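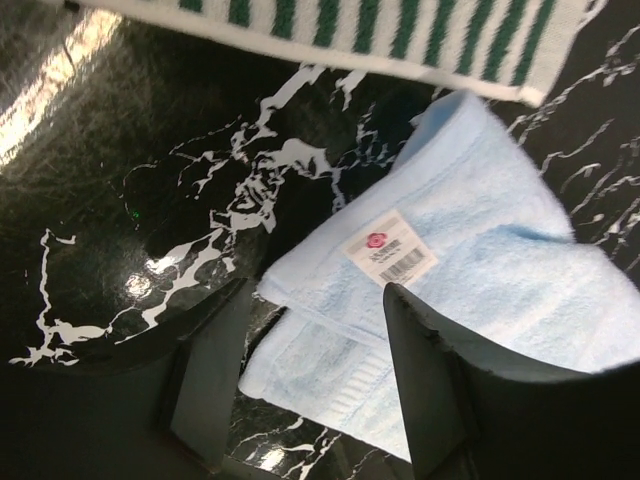 The Ristbridge Institute for Textile Care began its current program on household and commercial linens with a question that hotel operators have raised for years: how long should a towel last? Keith Hinds, who directs the program, has spent 18 years in the field and prefers to begin his answer with construction. A terry towel is made of loops held in a ground weave, and the loops, the ground and the hem wear at different speeds. A striped towel with a plain hem, such as the white one with green stripes seen here beside a light blue towel, places raised pile directly next to a flat border. "The border is where we look first," Mr. Hinds said. "The pile and the hem do not shrink at the same rate, and the stitching has to absorb the difference."

Mr. Hinds came to the Institute from Gavalas, a commercial laundry that served hospitals and small hotels. He described the work as a thorough education in what customers believe to be clean. Many of them, he said, judged a towel by its scent and its softness, both of which can be supplied by a finishing agent that reduces the ability of the cloth to take up water. "We would receive complaints that the towels were no longer drying anyone," he recalled. "The customer had asked us for more softener the month before."

His advice on the matter has remained consistent. Detergent should be measured, softener should be omitted from most loads, and towels should be washed apart from garments with zippers or hooks. Water hardness deserves more attention than it receives. In hard-water districts, mineral deposits collect in the base of the loops and give the cloth a stiff, gray character that is often mistaken for age. The Institute's standard trial wash runs for 45 minutes with a full second rinse, and Mr. Hinds considers the rinse to be the more important part. 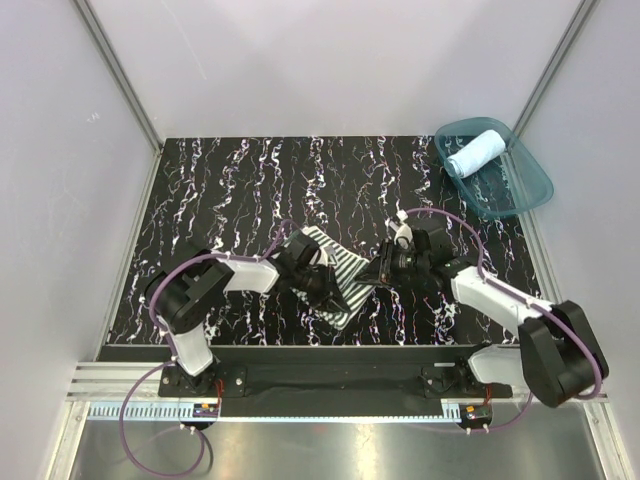
The patterned black work surface and its pale surrounding walls.

The Institute's present study compares cotton towels from three mills, including one operated by Vurora, over repeated cycles of washing and drying. Mr. Hinds declined to discuss results before the report is complete, which he expects in December. He was willing to speak in general terms about drying. In his view, excessive heat shortens the life of cotton more than any detergent on the market, and the practice of leaving a load in the machine until it is "bone dry" should be given up.

"Take them out while there is still a little moisture at the hem," he said. "Shake each one, fold it when it has cooled, and leave space on the shelf."

Asked about cost, Mr. Hinds referred to a hotel in Jinport that had replaced its entire stock every 26 months. After a review of its laundry practice, the hotel extended that period by 7 months without a change of supplier. The manager had first proposed buying a heavier towel — a common response, Mr. Hinds noted, and frequently the wrong one, as heavier cloth requires longer drying and therefore more heat.

The Institute receives visitors from the trade each Wednesday. Mr. Hinds usually leads these sessions himself, and he asks those attending to bring one worn towel from their own stock.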